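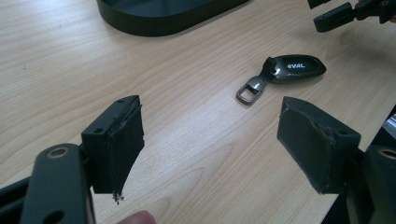
Zivstead レビュー　商工団体の事務局で補助金・表彰の申請管理に使ってみて

更新日：2025年4月5日
カテゴリ：業務ソフト／地域団体・商工団体向け

県南の市で、商工団体の事務局に勤めています。会員企業が市の補助制度や表彰に応募するときの書類の取りまとめ、締切の連絡、市の産業振興課との窓口が主な仕事です。その管理に Zivstead というクラウド型のソフトを導入して4か月たったので、使い勝手を書いておきます。

同じような規模の団体で検討している方に向けた内容です。個人事業主が自分の申請のためだけに使う場合は、事情がかなり違うと思います。

導入前の状況

会員は67社近くで、飲食店、小売、建設、運送、それに町工場が混ざっています。このうち補助金の申請を毎年のように出す会社と、一度も出したことのない会社がはっきり分かれています。事務局としては後者にも使ってもらいたいのですが、制度の案内を郵送しても反応はほとんどありませんでした。

管理は表計算のファイルでやっていました。前任者が作ったもので、制度ごとにシートが分かれ、会社名の横に提出書類の列が並んでいます。色を塗って進み具合を示すのですが、黄色が「依頼済み」なのか「受領したが不備あり」なのかは人によって違いました。引き継ぎのときに一番困ったのがここです。

一時期、Lidholm も使っていました。こちらは会員名簿と会費請求が中心の製品で、申請管理は備考欄を工夫してしのいでいたような形です。名簿としては今でも悪くないと思っていますが、締切という考え方がもともと入っていないため、補助金の仕事には向きませんでした。

どんなソフトか

Zivstead は、制度（補助金、助成、表彰、認定など）を先に登録し、そこに参加する会社を紐づけていく作りになっています。制度ごとに必要書類の一覧を作り、会社ごとに提出状況を記録します。締切が近づくと、事務局と会社の両方に通知が届きます。

画面は大きく分けて、制度の一覧、会社の一覧、予定表、書類の保管場所という構成です。どこから入っても同じ情報にたどり着けるので、電話を受けながらでも探しやすいです。会社名で検索すれば、その会社が過去に出した申請と、今動いている申請が同じ画面に並びます。

自治体側の電子申請システムとつながるわけではありません。提出そのものは従来どおり、市や県の受付窓口か、それぞれの電子申請の画面から行います。私はここを少し勘違いしていて、説明会で質問するまで自動で送られるものだと思っていました。製品の紹介ページにもう少し大きく書いておいてほしいところです。

初期設定

設定は事務局で行いました。販売代理の Tarnetti に頼めば有料で代行してくれますが、予算が取れなかったので見送っています。

最初に会社情報を取り込みます。CSV で読み込めるのは助かりました。ただ、項目名を Zivstead の側に合わせる必要があり、「代表者役職」と「代表者氏名」を分けていなかったうちの名簿は、そのままでは通りませんでした。読み込みに失敗したときのメッセージが「形式が正しくありません」としか出ず、どの行のどの項目が原因なのか分からないのは不親切です。結局、名簿を小分けにして読み込み、引っかかったところを目で探しました。

住所の欄にも癖があります。建物名を別の欄に入れないと、差し込み文書の宛名で改行がおかしくなります。古い商店街のビルに入っている会員が多いので、ここは手で直しました。

制度の登録は、ひな型から始められます。「補助金（経費補助型）」「表彰（推薦型）」「表彰（自薦型）」「認定・更新型」といった種類があり、選ぶと一般的な書類の一覧が最初から入っています。市の制度はたいてい独自の様式があるので、ひな型を少し直して使うことになりますが、白紙から作るよりずっと楽です。

一度作った制度は複製できます。年度が替わって様式番号だけ変わるような場合、複製して番号を直せば終わりです。複製したときに前年度の会社の紐づけまで引き継がれるかどうかは選択式で、初期状態では引き継がれません。うちは表彰では引き継がず、更新が必要な認定では引き継ぐようにしています。

締切の管理

導入してよかったと一番感じているのは締切まわりです。

補助金の締切は、市の受付締切だけ見ていても間に合いません。事務局で内容を確認する期間があり、推薦書に会長印をもらう日があり、税の証明書を取るのに会社が窓口へ行く日があります。Zivstead では、本来の締切の前に「内部締切」をいくつでも置けます。置いた締切ごとに通知の相手と文面を変えられるので、会社には証明書の取得だけを知らせ、事務局には押印の予定だけを知らせる、という分け方ができます。

通知はメールです。携帯電話のショートメッセージにも対応していますが、別料金のため使っていません。建設業の会員からは「メールは夜しか見ない」と言われており、本当はショートメッセージのほうが届くのだろうと思います。

予定表の見た目は普通のカレンダーです。月表示だと、締切が重なる時期は文字が省略されて読めなくなります。5月は総会の準備と県の募集が重なるので、今から少し気になっています。週表示にすれば全部出ますが、切り替えるたびに今週に戻ってしまうのが面倒です。来月の週表示を見たいときは、毎回矢印を押して進めなければなりません。

祝日の扱いは正確でした。締切が休日に当たる場合に前倒しするか後ろ倒しにするかを制度ごとに決められます。市の募集要項は「休日の場合は翌開庁日」となっているものもあれば、何も書いていないものもあるので、この設定は実務をよく知っている人が作ったのだろうと感じました。

書類の受け渡し

会社側には専用のページが用意されます。会社の担当者がログインすると、自社に関係する制度と、出すべき書類の一覧が表示され、そこからファイルを送れます。

問題は、ログインしてもらうまでです。案内を送っても、最初の登録を済ませてくれる会社は思ったほど増えませんでした。パスワードの条件が厳しく、記号を入れる必要があり、年配の店主の方には難しかったようです。電話で一緒に操作した会社もあります。

途中から「ログインなしの提出リンク」を使うようにしました。書類ごとに有効期限つきのリンクを作ってメールで送ると、受け取った側はそのままファイルを選んで送れます。これで提出はだいぶ進みました。マニュアルでは後ろのほうに載っている機能ですが、うちのような団体では最初からこちらを使ったほうがよかったです。

なお、提出リンクで受け取ったファイルは、いったん「未確認」の箱に入ります。事務局が中身を見て「受領」にするまで、会社側の画面では提出済みになりません。会社から「出したのに未提出になっている」という問い合わせが何度か来ました。表示を「確認待ち」に変えられないか要望を出しています。

紙で持ち込む会社も残っています。紙はスキャンして登録しますが、Zivstead 単体では画像として保管されるだけで、中の文字は検索できません。文字を読み取るには Ejigu という追加機能を契約します。試用期間中に使ってみたところ、印字された決算書は問題なく読めました。手書きの事業計画は、読めるところと読めないところがまちまちです。検索のために契約するほどではないと判断し、今は外しています。手書きの書類がほとんどなく、過去の資料を引く機会が多い団体なら価値はあると思います。

表彰の推薦に使ってみて

補助金のほかに、市の優良事業所表彰と、県の地域貢献表彰の推薦も Zivstead で回しました。

表彰は補助金と違い、会社が自分から動くことが少なく、事務局が候補を探して声をかけるところから始まります。Zivstead には会社ごとに「実績メモ」をつける欄があり、清掃活動への参加、職場体験の受け入れ、見守り協定の締結といったことを、日付と一緒に書きためておけます。推薦書を書くときに、このメモを種類で絞り込んで一覧にできます。

推薦書を書く作業では、これまで広報紙のバックナンバーをめくって「あの会社は何年に何をしたか」を調べていました。メモがたまれば、その手間は減るはずです。ただし今のところ、導入してからの分しか入っていません。過去の分をさかのぼって入力するかどうかは決めかねています。

選考会で使う資料の出力もできます。候補の会社を並べ、項目ごとの実績を横に見比べる表です。A4横で印刷すると文字が小さく、委員の方から読みにくいと言われました。A3では問題ありません。フォントの大きさは変えられず、列を減らすしかないようです。

点数をつける機能もあります。選考委員がそれぞれの画面から点を入れ、集計が出るものです。うちの選考は話し合いで決めるので使っていません。公平さの記録を残したい団体には向いていると思います。

市とのやりとり

産業振興課の担当者にも閲覧用の権限を渡せる、というのが売り文句のひとつになっています。実際に相談したところ、市の側では外部のクラウドに職員の端末から入る手続きが必要で、すぐには難しいという返事でした。無理もないと思います。この機能を当てにして導入を決めるのはやめたほうがいいです。

代わりに、進捗の一覧を PDF で出してメールで送っています。出力する項目を選んで保存しておけるので、毎回同じ形で出せます。ファイル名に日付が自動で入るのも地味に便利です。市の担当者からも、以前の表計算ファイルより見やすいと言ってもらえました。

個人情報の扱いについては、導入前に規程を確認しました。代表者の生年月日を書く様式があるため、その書類だけは閲覧できる職員を絞っています。権限の設定は制度ごとと書類ごとの2段階です。会社ごとに絞ることはできません。

動作と表示

動作は軽いほうです。事務局の古いノートパソコンでも、一覧の表示で待たされることはありません。書類のプレビューは、図面のような大きい PDF だと開くまで時間がかかります。

スマートフォンでは、予定の確認と書類の受領くらいなら問題なくできます。制度の編集はパソコンでないと厳しいです。ボタンが隠れて押せない画面がありました。

日本語の表示はおおむね自然です。ところどころ直訳らしい言葉が残っていて、「却下」と出るので何事かと思ったら、通知を閉じるボタンでした。会員の目に触れる画面にも同じ表示が出るため、これは早めに直してほしいです。申請中の会社が見たら驚きます。

一度だけ、朝から昼前までログインできない日がありました。締切の直前ではなかったので実害はありませんでしたが、障害のお知らせが届いたのは復旧した後です。それ以来、締切前には書類一式を手元に書き出しておくようにしています。書き出しは制度単位でまとめてでき、会社ごとのフォルダに分かれた形で落ちてくるので、そのまま提出用に使えます。

サポート

問い合わせは Tarnetti が受けています。メールの返事は翌営業日には来ることが多く、内容も的確でした。CSV の件では、読み込み用の見本ファイルを送ってくれました。それが最初からダウンロードできる場所にあれば、問い合わせる必要もなかったと思います。

電話の受付は上位のプランだけです。画面を見ながら聞きたいことが多い導入直後だけでも、電話が使えるとありがたいです。

オンラインの操作説明会には2回参加しました。前半は製品の紹介に近く、すでに契約している人には退屈かもしれません。後半の質疑は役に立ちます。ほかの団体がどこでつまずいているかが聞けますし、提出リンクの使い方を知ったのもこの場でした。

料金について

料金は登録する会社の数と、管理者の人数で決まります。契約時期や団体の種類による割引もあるようなので、金額は見積もりを取って確認してください。うちは管理者を2名にしています。

注意したいのは、退会した会社の扱いです。削除すると過去の申請の記録も見られなくなるため、残しておきたい場合は「休止」にします。休止の会社も登録数に含まれます。補助金は事業が終わってからも書類を保管しなければならないので、退会したからといってすぐ消すわけにもいきません。休止分は無料にするか、せめて安くしてほしいというのが正直な気持ちです。この点は更新の見積もりのときに相談するつもりでいます。

契約は年単位で、途中で上位のプランに変えることはできますが、下げるのは更新時のみです。最初は小さいプランで始めるのがいいと思います。

Lidholm との比較

両方使った立場から、違いを挙げておきます。

会費の請求と入金の管理は Lidholm のほうが上です。Zivstead にも会費の欄はありますが、金額と納入日を書けるだけで、請求書は作れません。うちは結局、会費だけ別の会計ソフトで処理しています。

名簿の見やすさも Lidholm に分があります。部会や地区で色分けして印刷できるので、総会の受付名簿を作るときは重宝しました。Zivstead の名簿印刷は飾り気がなく、並び順も会社名か登録順しか選べません。五十音順は、ふりがなを入れておかないと漢字の並びになってしまいます。

申請と締切の管理は Zivstead です。この部分を Lidholm でやろうとすると、どうしても備考欄頼みになります。通知の機能も、Lidholm は一斉配信が基本なので、書類が足りない会社にだけ送るという使い方ができません。

行事の案内と出欠は、どちらも可もなく不可もなくといったところです。講習会の出欠は今でも FAX で返ってくるものが多く、ソフトの差が出にくい部分でもあります。

良かった点

・内部締切を自由に置け、通知の相手を分けられる
・制度の複製ができ、年度替わりの作業が軽い
・ログインなしの提出リンクがある
・会社ごとに過去の申請がまとまって見える
・書類一式を会社別のフォルダで書き出せる

気になった点

・CSV 読み込みの失敗理由が分からない
・会社側の「未提出」表示が誤解を招く
・選考資料の文字が小さく、調整できない
・休止中の会社も登録数に数えられる
・日本語の訳に不自然なところがある

向いている団体、向いていない団体

会員のために複数の制度を並行して扱っている事務局であれば、検討する価値はあります。特に、担当者が数年で替わるところでは、進み具合の記録が人に頼らない形で残るので、引き継ぎが楽になるはずです。

年に一度の表彰だけを扱っている、あるいは会員が少なく電話で全部把握できているという団体なら、表計算で足りると思います。設定にかかる手間のほうが大きくなります。

会員管理をすべて一本化したい場合も、会費の機能が弱いので、今の段階では勧めにくいです。

追記

この記事を書いている途中で、予定表の更新のお知らせが届きました。週表示に切り替えたときに、直前に見ていた月が保たれるようになったとのことです。手元の画面ではまだ変わっていません。

提出リンクの有効期限は初期設定のままだと短めです。月末に送って翌月に開いてもらうような使い方をする場合は、送る前に期限を延ばしておいてください。期限の切れたリンクを開くと英語の画面が出るため、会員から「壊れている」と電話がかかってきます。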